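Chapter 4

Mending and Making Do

Before we begin on tools and methods, I should like you to go and find something in your home that has been mended. It may take you a little while, and you may have to open a few drawers, but I would be surprised if you came back with nothing at all. A teacup with a line of glue running down it, perhaps, or a coat whose buttons don't quite match, or a chair leg bound up with string by somebody's grandfather. Put it where you can see it while you read, because we shall keep coming back to it.

People have been repairing their belongings for as long as they have had belongings worth keeping. In the market town of Fendstead, where I first taught this course, there was a street in which you could have a kettle soldered, a boot resoled and an umbrella given new ribs, all before your bus went home. By the time I arrived most of those shops had gone, but the older residents still spoke of them with great affection (and some strong views about who had overcharged whom!). One ledger survives from a tinsmith's at the lower end of the street. It lists 594 jobs in a single year, and a good many of them are for the same few pans, brought back again and again until there can hardly have been any of the first pan left.

That raises a question we shall look at properly in the second half of the chapter: when does a repaired thing become a different thing? My colleague Hinata Kikuchi likes to start her classes with it, and she has told me that the argument has more than once carried on down the stairs and out into the car park.

For now, though, we need some plain words. A temporary repair is one made to keep a thing going until something better can be done. A lasting repair is meant to stay. The trouble is that temporary repairs have a habit of staying too — the folded card under the table leg is still there in December, and the December after that — and so it is wiser to judge a repair by how well it does its work than by what its maker had in mind. We shall also speak of visible and hidden repairs. A hidden repair tries to match what was there before. A visible one lets itself be seen, and may even be rather proud of it, as with the bright darning on the Hollarthorpe blankets described in section 4.3.

Tapes, ties and wrappings come first, as they are the repairs most of us reach for and the ones we know least about. Yuzuki Nagano's notes on cloth tape, reprinted at the end of the chapter, are well worth reading before you try the first exercise. Keep your mended object beside you, and jot down which of the four words above you would use for it, and whether you had any trouble deciding.
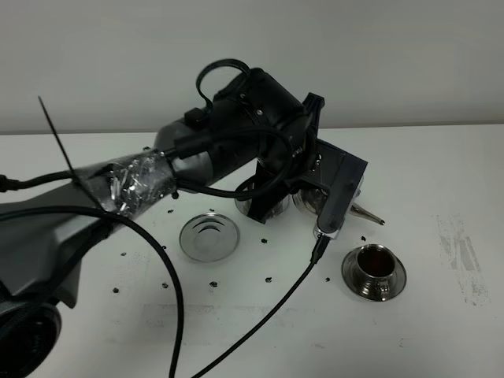

TAPES, TIES AND WRAPPINGS

Shiny silver tape or foil creases as it goes round a curve, and each crease is a small place where the wrapping isn't touching what lies beneath. Cut shorter pieces than you think you need and lay them on one at a time, pressing outwards from the middle with your thumb.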